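Galería: Buenas prácticas en la manipulación robótica de vajilla
Programa Gustero, documentación de apoyo a la norma interna de células de trabajo
Publicado el 30/1/18

La presente galería acompaña a la norma interna de Farnley para tareas de manipulación de piezas frágiles con brazos robóticos. El texto completo, revisado en junio junto con los laboratorios de Otell, consta de 18 apartados y es de aplicación en todas las células destinadas a menaje cerámico.

Se recuerda al personal autorizado que la velocidad del efector final no superará los 200 mm/s en presencia de piezas cerámicas, que las zonas de suelo señalizadas deberán respetarse en todo momento y que cualquier modificación de los útiles de agarre requiere aprobación previa por escrito. El registro de incidencias, con más de 773 entradas, puede consultarse en la intranet.
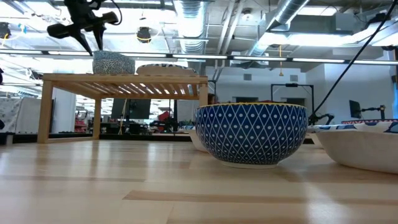
Apartado 4. Disposición de los cuencos sobre la mesa y sobre el soporte de madera. 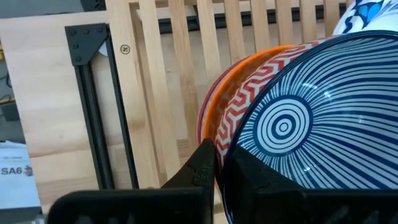 Apartado 9. Agarre por el borde de varios cuencos colocados uno tras otro. La presión se ajustará a la pieza más delgada del conjunto. 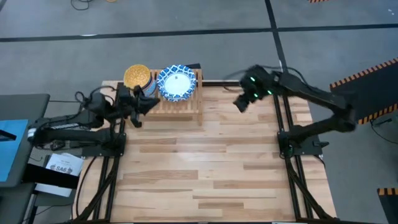 Apartado 12. Célula de dos brazos con el escurridor en el extremo de la mesa.

Desde Bergmann se señala que el límite de velocidad resulta adecuado para piezas sueltas, pero que convendría fijar un valor inferior para las apiladas, y se solicita que la próxima revisión incluya un ensayo de agarre específico, de al menos 23 ciclos, antes de autorizar cada nuevo modelo de pinza.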